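Bedroom Reset Notes – README

Last touched 29/09/2023

What's in this folder

These are my notes on putting bedrooms back in order, plus the pictures and spreadsheets that go with them. I started writing things down in August, when I was doing the rooms at Hustwood and kept finding that everybody has a different idea of what "tidy" means. Elibariki Magesa thinks a room is tidy when the floor is clear. Colette Bouvier won't call it tidy until the pillows are square to the headboard. I'm somewhere in the middle, and the notes lean my way (sorry, Colette!).

There are 196 room entries right now. Of those, 139 have the full set of columns filled in and the rest are missing one or two, mostly the "linens" column, which I only added later. I went back and patched what I could remember and left the others blank. Please don't fill in the blanks by guessing.

How the files are laid out

rooms.csv – one line per room visit, with the state of the bed, the floor, the nightstand, and any clothes lying around
words.txt – the list of terms I use, with what I mean by them
order.txt – the order I do things in
pictures – a folder of room pictures, loosely sorted

The words

I tried to keep these plain. "Made" means the bottom sheet is on and smooth enough to put things on. It does not mean there's a comforter on top. "Strewn" is for clothes and towels that are on a surface where they don't live. If I can't tell whether a piece of cloth is a shirt or a towel, it goes down as "cloth, folding" and gets sorted at the end. "Slumped" is for pillows, and it covers anything from leaning a bit to hanging over the side of the mattress. Loredana Costa asked for a separate word for hanging over and I may still add one.

The order I do things in

Clothes and cloths come off the bed first. I know some people start with the pillows, but then you end up setting a pillow down on top of a sleeve and pulling it all apart again. Pick up the bunched thing, shake it once, lay it flat at the foot of the bed and fold it there. Bedding is a good folding surface, much better than your knees. 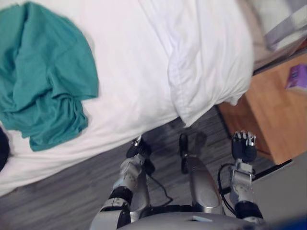
After that I do the pillows – one good punch on each side, then back to the head of the bed with the open end of the case facing away from the door. That last part is pure habit from my time at Renaud and you can ignore it. Then I pull the sheet tight along the long side, walk around, and do the other side.

The nightstand comes last. Books and small boxes stay on it, lined up with the back edge, and I don't open or move anything into a drawer. Cups go to the kitchen. Chargers are a gray area and Hugo Guérin and I still disagree about them, so the "nightstand" column has a "charger left in place" option that only he uses.

Things to know before you use this

The rooms are all pretty similar. Most come from Hustwood and from the Brallau guest house, so there's a lot of white bedding and not much in the way of bunk beds, cribs, or futons. If you need kids' rooms, this won't help you much.

Timings are in minutes and I rounded them myself. The first 50 entries were timed with the kitchen clock, so don't lean on those too hard.

Two spellings of "pillowcase" show up in the comments column. I've left them alone.

Using and changing it

Go ahead and copy, print, or rework any of it. If you add rooms, put your initials in the last column and keep the words from words.txt. Florian Ferrand looks after the shared copy, so send corrections to him and he'll merge them when he has a free evening.

Still to do: a page on closets, and a better way of writing down blankets.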